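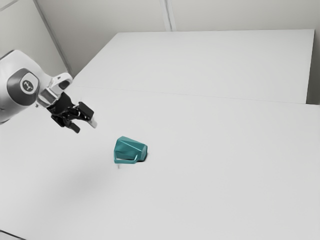

Page last changed: 10 March 2020

Home | Visits | Checklists | Contact

Pre-visit check, Trovham demonstration cell (simulated)
Checked by: Satish Krishnan

1. Table top
Clear apart from the teal workpiece — pass.

2. Start pose
Fingers open, clear of table and workpiece — pass. Confirm before each of the 3 runs for the Grutport party.
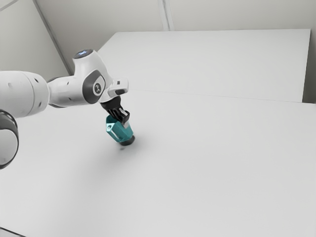 3. Grip and lift
Fingers on the upper part of the piece, dark end down. Clearance at the table is small. Comment: visitors will ask if it is lifted or resting, so Tahsin Kanagaratnam to have the height reading on the second screen.

4. Approach
Open gripper stops up and to the left of the piece. Speed limit to stay as set in August.

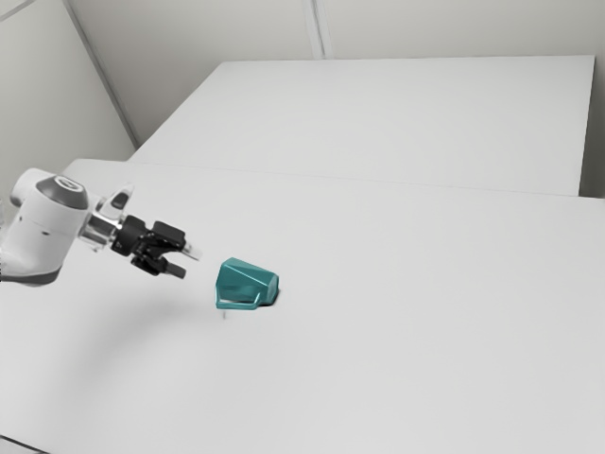
Do not let visitors edit the approach point. Offer the 2 saved positions only, and reload the scene between groups. Thin pale post under the piece — query raised with Pillai, open.

5. Visitor controls
Stop key labelled. Spare mouse to be fetched from room 17.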